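Les fleurs de Rarcombe

La boutique fermait à sept heures. À sept heures moins vingt, une femme entra avec un carton dans les bras et demanda si on reprenait les fleurs artificielles.

Inès répondit que non. La femme posa quand même le carton sur le comptoir.

Elle venait de Tredton, elle avait pris le car. Sa mère avait tenu pendant trente-cinq ans la salle à manger d'une pension, à Rarcombe, et les fleurs étaient sur les tables. On avait vidé la maison en février. Le frère avait gardé les chaises, la vaisselle était partie chez Skostetti, qui en avait donné 230 euros. Les fleurs, personne n'en voulait.

– Je ne vous demande pas d'argent, dit-elle. Je voudrais seulement les voir arrangées une fois. Moi, je ne sais pas faire.

Inès regarda l'heure. Elle avait appris le métier avec des fleurs coupées et n'aimait pas beaucoup le tissu. Elle ouvrit le carton. Il y avait des roses enveloppées par deux ou trois dans du papier journal, et au fond des tiges d'un bleu passé, presque grises.

– Vous avez des vases ?

La femme en sortit deux de son sac de voyage, l'un bleu-vert, l'autre en verre transparent, à côtes.

– Celui-ci était pour la table de la fenêtre, dit-elle en montrant le verre. Ma mère y tenait.
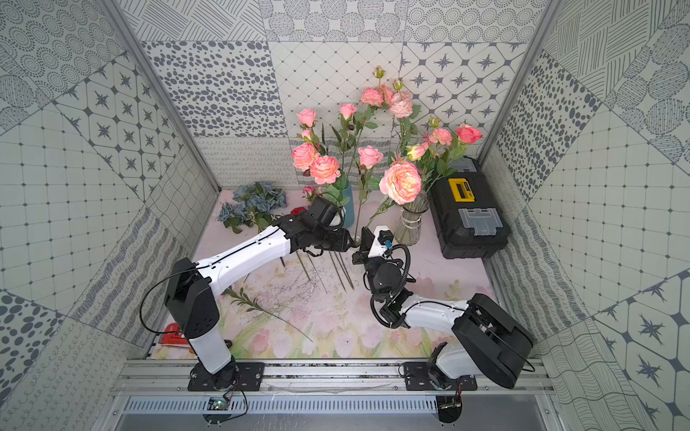

Wiremu Fairweather
Nouvelle, avril 2026

Elles passèrent dans l'arrière-boutique. Inès commença par le vase bleu-vert. Elle redressa les tiges une à une, en les pliant sur le bord de la table, et remit les feuilles dans le bon sens. La poussière lui collait aux doigts. La femme était restée debout, le manteau boutonné.

– Asseyez-vous, dit Inès.

– Mon car est à huit heures moins vingt-cinq.

– Alors asseyez-vous un quart d'heure.

La femme s'assit. Elle raconta que la pension avait neuf tables et que sa mère changeait les fleurs de place le dimanche soir, pour que les clients croient à un nouveau bouquet. Un monsieur qui venait tous les étés de Palma avait arrosé les siennes pendant une semaine. La mère n'avait rien dit. Elle vidait l'eau chaque matin avant qu'il descende.

Inès essaya la plus grosse rose à l'arrière, puis à gauche. Elle était pêche et rose, très ouverte, et partout elle gênait les autres. Elle finit par la mettre devant, au-dessus du verre. Les deux roses tirant sur l'orange allèrent du côté du vase bleu-vert.

– Elle la mettait là aussi, dit la femme.

– Devant ?

– Devant, oui. On ne voyait qu'elle en entrant.

Il restait les fleurs bleues. Inès les présenta contre le bouquet et les retira. La femme secoua la tête en même temps qu'elle.

– Elles étaient dans le couloir, celles-là. Toutes seules.

Inès les laissa de côté. Elle recula jusqu'à la porte pour juger de la hauteur, revint, enfonça une tige de deux doigts. Puis elle chercha un carton plus haut, du papier propre et de la ficelle.

– Vous allez les mettre où ? demanda-t-elle.

La femme réfléchit. Chez elle, dit-elle, il n'y avait qu'une table, et elle mangeait dessus.

– Vous pouvez les pousser au fond.

– Oui. Je peux les pousser au fond.

Elle voulut payer. Inès compta la ficelle et le carton, deux euros. Elles sortirent par la cour, qui était plus près de l'arrêt, Inès portant les vases et la femme les fleurs bleues sous le bras. Le car avait déjà ses phares allumés.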